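Kultosum wants 700 by Friday. We have 11 good ones.

Eleven! I write it on the whiteboard and then rub it out with my sleeve, because the woman from Hometti walks past that board on her way to the kettle.

So. Hand on the leader arm, other hand on the keyboard. Space to start, space to stop, backspace if I stuff it up. Tube up, over, down into a hole. That's the task. Pick up tube, put tube in rack. My mum thinks I work in medicine.

Twelve. Grip too high, tube swings, backspace.

Twelve again. Good. Keep.

Jarkbridge is two floors of what used to be a carpet warehouse, and you can still smell it when the heating comes on. Underlay. I got the job in February on the strength of one trial morning where I put on a headset and stacked cups. Steady hands, they said. Wrote it on the form. I do have steady hands. I used to ice cakes for a living and nobody ever recorded my wrists for that.

Thirteen. Fourteen. Fifteen I breathe in halfway and the arm breathes too, a little hitch on the way across. You can feel it in the leader, the weight coming back through the handle. Not real weight, motors pretending. But I'd know glass with my eyes shut now.

Do I keep the hitch? The sheet says keep anything smooth and succesful. Doesn't say what smooth is.

Keep.

The sheet says a lot of other stuff. Don't pause above the rack. Don't correct more than once. Approach at an angle, straighten late. Whoever wrote it had never straightened late in their life, you come in crooked and the bottom of the tube clips the edge of the hole, tick, and there goes your take. So I've been straightening early. Well, earlier. Everyone on days does it.

Which is the trouble, because days is me and nights is Araújo.

Never met. Shift ends at six, theirs starts at seven, there's an hour when the room's locked and the arms just hang. All I get is a surname in the log and the takes. We're told to watch a few from the other shift before we start, so our styles don't drift apart. The model doesn't like it when the teachers disagree. It goes halfway to one and halfway to the other and drops the tube on the mat.

So every morning, tea, toast, Araújo.

And Araújo straightens late. So late it makes my teeth hurt. Comes over the rack on a big lean, the liquid lying flat inside the slanted glass, and then at the last second a turn, like someone ducking under a low branch. In. No tick. I've watched it at quarter speed. I've watched it with the joint angles running down the side. I have watched it more times than I've watched anything except my wedding video and I don't watch that now.

Twenty-six. Twenty-seven.

Hometti woman stops at my shoulder. Looks at the screen. Says how's it going. I say good. She says the night numbers are strong. I say yep. She says the client might go to 2000 if the first lot trains well, and would I want the hours. I say yep again. Then she says, nicely, that they'd probably only need 2 of us by the winter. She doesn't say out of how many. I know how many.

Space. Up, over, lean.

I leaned. Didn't decide to. I let it come across on the tilt, past where I'd normally bring it upright, past that, hand wanting to fix it, don't, don't, and now.

Tick.

Backspace.

Again. Tick. Again, better, late, tick anyway. I lose most of the afternoon. The counter sits on forty and doesn't move and the heating comes on and it smells of underlay. My tea's got a skin. I keep thinking about icing, the old bloke who taught me, how he'd stand behind and put his whole hand over mine on the bag and squeeze. Didn't explain. Couldn't have explained. You'd feel when he stopped and you'd stop too, and after a while he took the hand away and it was still there, sort of. I had his roses for years. People who knew him could tell.

Ten to six. Lean. Wait. Wait.

In.

I sat there and forgot to hit space, so there's a long bit on the end where nothing moves. Supposed to bin those. There's a notes box you can type in, for faults. Camera slip, bad light, that kind of thing. I've never used it and I don't think anyone reads it.

I typed: this ones yours

Kept it. Logged off. Missed my bus.

Next morning, tea, toast. Night takes all there in their neat list, more than me, as per usual. I open the first. Up, over, and I'm waiting for the lean, and the tube comes up straight. Early. Clean and a bit boring. Dead upright over the hole like a kid in a school photo.

My way. A whole night of it, my way.

I scroll down to the last one. It leans.

Notes box: sorry, was trying yours. it's harder than it looks. what do you do with your elbow

I put the toast down. Looked at my elbow. No idea, never thought about it, I'd have to do a few and see.

Space.
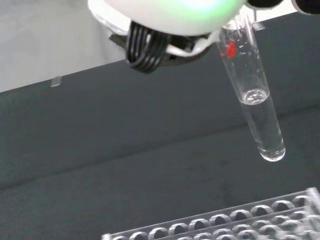
*Tube on the lean, rack still to come.*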